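Two hands for rent

The first thing Guðlaug Mikkelsen shows to a visitor is the price list. Her firm, Prellthorpe, does not sell its two-armed robot. It rents it by the hour, and the first 90 hours go to teaching it one job in the customer's own parts.

For customers who are not ready for this, there is the Prutine board, a practice set of pegs and cylinders that must find their places. I was allowed to try it for one afternoon in November.
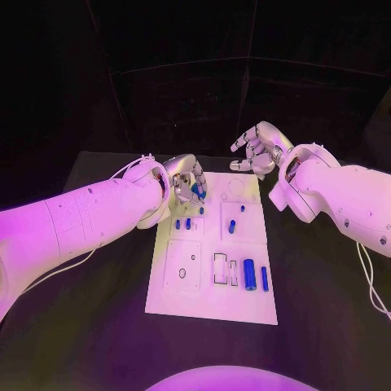
The Prutine board with its blue parts, and both hands over it.

The small pegs are the hard ones. In my test the robot placed 97 of 100, and the three failures were all the thinnest size. Bernd Ruppert, who rents the system for his pump workshop, was less lucky with his own parts. "It took us 200 tries before I stopped standing beside it," he told me.

The hands are gentle, and the teaching software is clear also for a beginner. The cables I like less, and the manual is too short. Mikkelsen promises a longer one in spring, together with a second board for screws.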